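The Gosling Two-Arm Bench Kit

5 min read

So you want two arms on one table. Good! I did too, and after building one in the shared shop behind my place I got asked for the parts list so many times that I put the whole thing together as a kit. It's called the Gosling, it ships from Mistari, and this page is my attempt to tell you what you're getting before you spend $2677 on it.

First off, the arms are not in the box. Most people who write to me already own a pair, or they've got one and are eyeing a second, and I'd be silly to try to sell you another set. What the Gosling gives you is everything the arms stand on and plug into - the aluminum frame, the base plates, the brown table covering, the power strip and breaker box, the cable set, and one open-front parts bin to practice with. The plates are drilled for the two most common bolt patterns. If yours is something odd, email me the drawing and I'll cut a blank for you (it adds a week or so).

The frame goes together with one hex key. Denise Hulme, who shares the shop with me, built hers in an afternoon with the radio on, and I took most of a weekend because I kept changing my mind about how high the rear rail should sit. It's adjustable, so change your mind all you like! Leave the bolts finger tight until both arm bases are mounted, then square it up and work your way around. The full frame weighs 70 pounds before you hang anything on it, so get a second person for the lift.

Now the covering. I went through bare plywood, a rubber mat and one very regrettable sheet of glossy white board before I settled on the plain brown. It doesn't throw glare back at the camera, and a red block or a blue bin stands right out against it. It comes rolled, and you'll want to lay it flat overnight with some books on the corners. Mine still bunches a little near the front edge and I've quit fighting it.

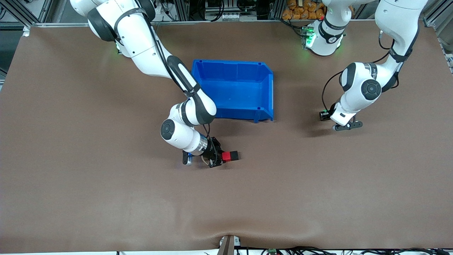
My first job for any new build is the block and bin routine, and the starter files for it come with the kit. One arm picks up a small block and drops it in the bin, the other arm takes it back out and sets it down somewhere else, and around they go. It sounds dull and I can watch it for an hour. It'll also show you every mistake in your setup. If your bases are a hair out of line, the handoff side starts missing after a few rounds. If your gripper pads are worn, the block twists on the way up. Run it slowly to begin with, and keep the stop button where your hand already is.

A word on cables, which is where I get the most email. The set has 12 of them, all labeled at both ends, and they're longer than you think you need. That's on purpose! An arm at full stretch will pull a short cable right out of its socket (ask me how I know). Run them along the outside of each link with slack at the elbow and the wrist, then turn each joint through its whole range by hand with the power off before you tie anything down. The extra can pile up at the front until you get around to tidying. I'm still getting around to it.

The Farnora tray is the one add-on I'd nudge you toward. It's $194, it bolts to the rear rail, and it gets the control boxes up off the table. Graham Pickering talked me into making it after he'd knocked his off with his elbow, and now I wouldn't build without one.

Kits go out on Monday. If I'm out of frames I'll tell you before I take your money, and the last batch went faster than I'd planned for, so drop me a line if you're in a hurry. Spare bolts are free for as long as you own the thing.

Last updated: May

Contact | © Mistari | Back to top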